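Leave the Small Table Alone

By Orlando Correa
29 August 2019

When I moved to Merport, I rented two rooms above a shoe shop, and the first thing I bought was a table. It was too big. I bought it because in my mother's house the table was big, and I believed that a home began with this. For almost a year I walked sideways between the table and the wall, and I ate at one corner of it, and the rest was covered with letters and keys.

I tell this because I read many articles now about how we should furnish our homes, and most of them want us to buy larger things. The store on Barroso Street sent me its catalog in June. It has a dining table for ten persons on the cover, and the price is 2947. I do not know ten persons in this city who would come to my home on the same evening. I think most of my neighbors do not know them either.

My opinion is simple. A person who lives in a small apartment should own a small table, and should put it where the light is, and should stop to feel sorry about it.

The argument for the big table is always the guests. I understand this argument very well, because I grew up in Lukura, where a visitor who is not offered a chair will remember it until his funeral. But I have made a habit to ask people how often they have guests for dinner, and the answer is usually at the holidays, and sometimes on a birthday. For these few evenings they give away half of the living room for all the year. When my cousins came last winter, we were six at a table made for two. Two of us ate on the sofa with the plates on our knees. It was a good evening, and the soup was finished before anybody complained.

There is also the matter of money. My table was second-hand and I paid 19 for it, with one chair. The man who sold it had bought a new one on credit, some 894 with delivery, and he told me he was still paying. Maybe he is happy with it. I did not ask him, and I should be careful to speak for other people. But I was raised to think that a table on which you owe money is not completely yours.

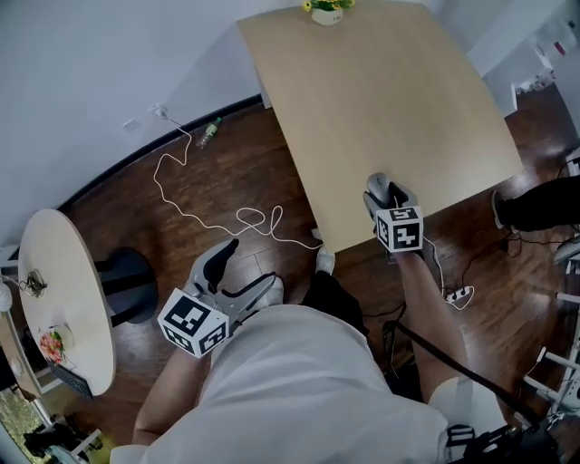

A small pot of yellow flowers at the far edge of a light oak-colored table.

Some friends say that a small table makes a small life, that you will always eat fast and alone. I have thought about this more than about the other objections, because there is something true in it. It is easy to eat standing in the kitchen when the table does not invite you. So I keep mine clear, except for a plant and the salt, and I sit down every evening even if it is only bread and an egg. The big table never made me do this. It was a place where I put things down.

The people who design apartments could help us. In the new building on Kamon Avenue the plans show a "dining zone" in every unit, also in the ones for a single person, and the drawing puts a table for six inside. A young couple looks at this drawing and believes that they need it. If the architect would draw a table for two near the window, I think many would buy that one, and they would have a floor left for the child or the bicycle.

I sold my first table to a family with four children. It took three men to bring it down the stairs, and one of them hurt his thumb. The family sent me a photograph later, with all of them sitting around it and a very large fish in the middle.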